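Foro de ayuda Navickas > Robótica de brazo > Teleoperación y demostraciones

Cuántas demos hacen falta para una tarea con esponja y plato? La mano me aprieta siempre igual

publicado por jalia_taller

Hola a todos. Llevo un par de semanas grabando demostraciones por teleop con un robot de dos brazos, manos de dedos (no pinza), y me estoy volviendo loca con una tarea que en teoría es una tontería: coger la esponja que está en el plato, frotar y dejarla al lado.

Os cuento lo que hago. Yo manejo con guantes, mi compañero resetea la mesa entre episodio y episodio. Cada demo la corto cuando la esponja vuelve a estar quieta en el mantel. Grabo cámara de cabeza y articulaciones de los dos brazos. Fuerza no, las manos que tenemos no llevan sensor en las yemas, solo corriente de motor y bastante ruidosa.

Tengo 900 demos. Entreno, y el brazo va hacia el plato bien, baja bien, cierra los dedos... y ahí se acabó. O cierra demasiado pronto y se lleva solo la punta, o cierra encima y aplasta la esponja contra el plato y se queda empujando como si no supiera que ya la tiene. Lo de frotar casi no lo hace. Cuando lo hace es un movimiento raro, cortito, hacia el borde.

Dudas:

Es cuestión de meter más demos o es que las que tengo son malas? He leído por ahí gente que habla de 3,000 para tareas de contacto y me parece una barbaridad para una esponja.

Y lo otro: el brazo izquierdo. En las demos no hace nada, lo dejo levantado a un lado. Lo quito del entrenamiento o lo dejo?

Ah y tengo la mesa con mas cosas encima, envases y tal, porque la idea es que luego sirva para recoger una mesa de verdad. No se si eso estorba al principio.

Gracias de antemano, perdonad el tocho, escribo desde el taller con una mano.

Eduardo Macedo

Más demos. Con 900 no vas a ningun lado en contacto. Nosotros no vimos nada decente hasta triplicar. Y quita los envases, mete solo plato y esponja, ya los pondrás después.

Elsa Laaksonen

No estoy de acuerdo con Eduardo, o no del todo. Antes de grabar una sola más, siéntate y mira las que tienes. Todas no, una muestra, pero a velocidad normal y enteras. Me ha pasado exactamente lo tuyo y el problema estaba en cómo manejaba yo.

Voy por partes y rápido que tengo que cerrar.

Lo de cerrar pronto. Con guantes se tiende a ir cerrando la mano mientras bajas. Tú lo haces sin darte cuenta porque con tu mano lo haces así, vas preparando los dedos. El modelo ve dedos cerrándose a alturas distintas en cada demo y saca la media, y la media es "a medio camino". Solución tonta: baja con la mano abierta, toca, para un instante, cierra. Queda robótico y feo de ver pero se aprende muchísimo mejor. La pausa eso sí que sea corta, si te pasas luego el robot se queda parado ahí para siempre. Si te quedan pausas largas, recórtalas en los datos.

Lo de aplastar. Sin sensor en la yema no notas nada al otro lado, así que seguro que aprietas de más por si acaso. Yo también. Mira la diferencia entre posición mandada y posición real de los dedos en el momento del agarre. Si la mandada se va mucho más allá de la real, estás metiendo fuerza a ciegas. Y ojo con qué usas como acción al entrenar: si usas la posición real en vez de la mandada, el robot no aprieta nada. Si usas la mandada y tú apretabas como una bestia, aprieta como tú. Yo me quedé con la mandada pero limitada.

Una esponja encima es mal objeto para esto, se deforma y cada vez queda con otra forma. La mano además la tapa en parte desde la cámara de la cabeza. Te pego una de las nuestras, fijate en lo poco que queda a la vista de la esponja cuando la mano ya está encima:

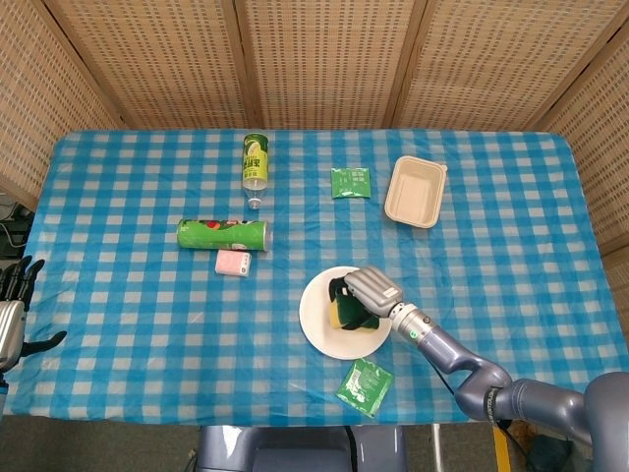

Mano derecha sobre la esponja en el plato, la izquierda abierta a la izquierda de la mesa.

Con esa vista sola, el modelo tiene muy poca información justo en el momento en que más la necesita. Si puedes poner una cámara de muñeca, ponla. Aunque sea mala. Nos ayudó más que todas las demos extra que grabamos en diciembre. Si no puedes, al menos entra con la muñeca más inclinada, que asome un trozo de esponja.

Frotar. Decide UN movimiento y hazlo siempre. Yo hago 4 pasadas, mismo sentido, y suelto. Si unas veces haces círculos y otras vaivén y otras dos pasadas porque tienes hambre, sale ese meneo cortito que cuentas. Y el final tiene que verse distinto del principio: nosotros soltamos la esponja en el mantel, a la derecha del plato, siempre. Si la dejas en el plato otra vez, el modelo no sabe si empieza o acaba.

Los objetos alrededor. Aquí tampoco los quitaría. Si tu meta es recoger mesa, déjalos, pero muévelos entre episodios. Lo malo es dejarlos fijos: el robot se agarra a que la botella está "ahí" y en cuanto la mueves se pierde. Tu compañero que cambie cosas en cada reset, y el plato también, unos dedos a cada lado. El fondo sí que yo lo tapo, con un biombo o lo que haya, para que no pase gente por detrás.

Brazo izquierdo. Déjalo en los datos si luego lo vas a usar, pero aparcado en la misma postura SIEMPRE. Si cada día lo dejas a una altura, es ruido. En nuestro caso lo mandamos a una postura de reposo por software al empezar el episodio y ya no lo toca el operador.

Mi propuesta: graba unas 3 tandas cortas con estas normas, entrena solo con eso, sin mezclar con lo viejo, y compara. Si con muchas menos demos va igual o mejor ya sabes dónde estaba el problema.

Una cosa más, cambia de operador lo justo. Dos personas con estilos distintos en la misma tarea es buscarse líos, al menos al principio.

jalia_taller

Elsa mil gracias. Acabo de mirar unas cuantas y sí, cierro la mano bajando en casi todas, qué vergüenza. Y las pasadas cada una de su padre y de su madre.

Lo de mandada contra real lo tengo guardado, lo saco esta tarde. Cámara de muñeca no tenemos pero en Flurwood creo que había una suelta, pregunto.

Eduardo gracias también, si con esto no mejora tiro por grabar más.

Flurwood_lab

Llego de rebote por el título. Añado una: revisad el retardo entre cámara y articulaciones. A nosotros el "cierra demasiado pronto" nos salía por eso, la imagen iba retrasada respecto a los dedos. Se comprueba dando un golpecito en la mesa con la mano del robot y mirando en qué fotograma cae y en que punto de la señal. Si no coinciden, se desplaza una de las dos y a reentrenar, no hace falta volver a grabar.

La cámara de muñeca está en Bedunville, la tiene el otro grupo. Te escribo por privado.

Elsa Laaksonen

Buena esa, lo del retardo se me pasó. Haz eso primero, que son cinco minutos. Y si puedes sube luego la gráfica de los dedos, la miro el domingo.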